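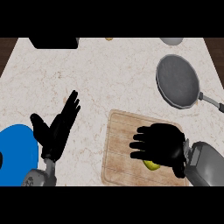

Notebook entry, Stone Finishes Workshop, Dorkside
March 26, 2020
Entered by: Gwilym Humphreys
Subject: Staining and etching of marble kitchen surfaces, second series

Purpose of this series

The first series, closed in November, compared untreated offcuts only. The present series repeats the same stains on sealed stone and adds a separate line of work on etching, which the first series confused with staining in several places. Colleagues using the November pages should read "mark" wherever "stain" appears against lemon juice or vinegar. An acid mark is a loss of polish. No poultice will draw it out, and three of the November tiles were poulticed to no purpose.

Material

All tiles were cut from the one slab supplied by Rees. The slab is polished on the face and sawn on the back. Tiles are numbered on the back in pencil, since the felt pen used previously bled through to the face on the thinner pieces. Tile 171 has a hairline crack along a vein and has been withdrawn. Tile 281 was cut from the end of the slab and carries a good deal more veining than the rest; it is kept in the series but its results are to be entered separately.

The sealer is Drudumano, applied with a lint-free cloth. The maker's sheet was followed except for the waiting time between coats, which was extended overnight because the workshop heating had been turned down. This departure should be noted in any report.

Procedure, staining

Each tile was wiped with distilled water and left to dry on the rack. Stains were placed with a dropper inside a ring of plumber's putty. The putty itself left a faint oily ring on two of the unsealed tiles. It should be replaced by a cut length of silicone tube before the next round – a point already made in November and not acted on.

Stains used: black coffee, red wine, olive oil, turmeric in water, beet juice. Contact time was 24 hours under a watch glass. The glass on the turmeric set was found displaced in the morning and that set had dried out. It has been kept, labeled as dried, and a fresh set started.

Observations, staining

Coffee. A brown ring on unsealed stone, strongest at the edge of the drop. On sealed stone the ring wiped away with a damp cloth, leaving a slight yellowing that could be seen only when the tile was held to the window.

Red wine. On unsealed stone the color had gone to a gray-violet and would not wipe off. The wine also dulled the polish, on the sealed tiles as much as on the unsealed ones. Wine must therefore be entered in both tables.

Olive oil. The unsealed tile darkened evenly beneath the drop and for some distance beyond it. On the sealed tile there was no darkening except at one point where a vein reached the surface. The same was seen on tile 281, more plainly. It may be that the sealer is taken up unevenly across the veins. I would not put this more strongly until it has been repeated.

Turmeric, dried set. Bright yellow on every tile. Exposure on the window ledge has faded it a little on the sealed pieces. The fresh set is to be read tomorrow.

Beet juice. Pale pink, removed from sealed stone with water and from unsealed stone with a peroxide poultice.

Procedure, etching

Lemon juice, white vinegar and a tomato sauce were applied for shorter periods, beginning at 2 minutes. Gloss was read before and after with the handheld meter, which was checked against its own black tile at the start and at the end. The closing check had drifted slightly and all readings in the blue folder should be treated as provisional.

Observations, etching

Lemon juice dulled the surface at the shortest time tried. The sealed and unsealed tiles could not be told apart by eye. Vinegar was slower but ended in the same condition. Tomato sauce gave an irregular mark following the outline of the sauce, with the center less affected than the margin.

The sealer sheet does not claim any protection against acids, and these results are in keeping with that. The wording used in our own care leaflet does imply such protection ("guards against everyday kitchen spills") and needs to be amended. I have marked the sentence on the office copy.

Veining and the visibility of marks

A question from Zindance, for whom the care leaflet is being prepared, was whether a veined stone hides marks better than a plain one. The answer depends upon the kind of mark. A brown stain on a stone with tan or brown veins is easily overlooked from a normal standing height. An etch is seen by reflected light and the veins do little to conceal it. A honed finish does far more for etching than any choice of pattern, and this should be stated early in the leaflet.

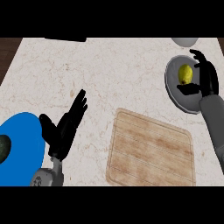
White marble countertop with thin branching veins in light brown, tan and rust.

Rust-colored veining needs a caution of its own. Where the color comes from iron in the stone, a bleaching poultice may alter it, and prolonged damp may deepen it. Peroxide should be tried first on an offcut or in a concealed place. The leaflet at present recommends peroxide for all food stains with no such warning.

Repolishing

Two etched tiles were taken back with marble polishing powder on a damp felt pad, worked by hand. The vinegar tile recovered its shine to the eye, with a gloss reading just short of its starting value. The lemon tile still shows a halo under the bench lamp. A coarser abrasive would be required, and it is doubtful whether a householder should be advised to attempt it. The draft now refers such cases to a stone finisher.

The felt pad was afterward left face down on the bench and has picked up grit. It has been discarded. New pads are in the second drawer, behind the masking tape.

Points to be settled

Whether the oil result at the veins holds on fresh tiles. Six further pieces to be sealed, half with one coat and half with two.

Whether the overnight wait between coats affects uptake. The maker's stated interval should be run alongside it.

Replacement of the putty rings. Silicone tube has been ordered.

Recalibration of the gloss meter. The certificate is out of date and the service form is in the tray for signature.

Leaflet wording: the sentence on kitchen spills, the peroxide warning and the note on honed finishes. Zindance have asked for a revised draft, and it should not be sent until the fresh turmeric set has been read.

Storage

Finished tiles are on the lower shelf in numbered order, faces separated with tissue. The withdrawn tile is in the scrap box and may be used for practice cuts. The sealer can was closed and returned to the solvent cabinet; the lid is bent on one side and must be pressed down firmly.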